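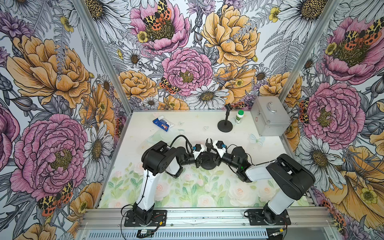

Monthly walk-round, Heffernan building, ground floor and stairs
Done in January, started 7:30 am, coffee in hand

Front door closer – OK. It used to slam so hard the mailboxes rattled, so I'm very happy with it now!

Exit signs – one out, by the back stairs. I pushed the test button twice and got nothing. Emmanuel has a spare battery in his desk and says he'll swap it before lunch.

Extinguishers – all tagged, all in the green. The one outside the kitchen had a coat hanging on it again (Cillian, I know that coat).

Back stairs – needs work. The rubber strip on the second step is lifting at the left corner and I caught my toe on it. I've taped it down for now, but please hold the rail.

Kitchen outlets – OK. The GFCI by the sink tripped and reset the way it should. Toaster cord is fine, kettle cord is getting stiff near the plug, so I'd like a new kettle.

Space heaters – two found under desks, one rated 900 watts and one 2,000. The big one goes home today, Maeve, sorry! It's too much for that circuit with the copier on it.

First aid box – short on the small bandages, and the eye wash is past its date. I put in for a box of 50 and a new bottle.

Storage closet – boxes stacked too close to the sprinkler head. Eun-ji and I moved the top row down and it looks a lot better.

Still open: exit sign, stair strip, eye wash. I'll check those three again when the strip arrives.

Boris Ondrejka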